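I've been meaning to write about our netball club's fees since March, and a cup of tea has finally got me to the keyboard. Faith Lema rang me the night the notice went out (she coaches the under-elevens and has opinions, bless her) and we talked until well past ten. Registration is going up to $145, with another $30 if you want the Mandden training top, and I do understand why people grumbled — it's a lot with two kids playing. But the court hire has climbed as well, and our lovely umpires deserve their petrol money.

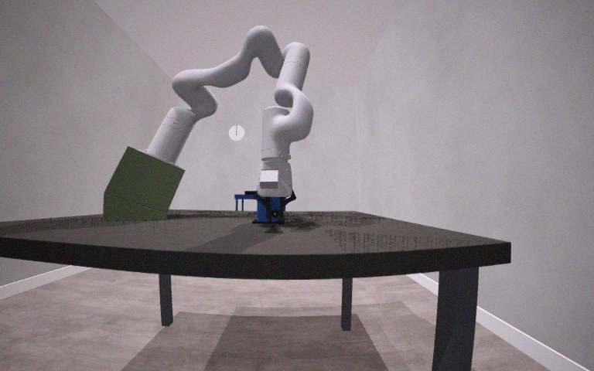

Can you still pay it off in instalments? Families can split the fee into four payments, same as last season, as long as the first one is in before grading. Salamatu Addo has the forms, and she'll be at the canteen window most training nights.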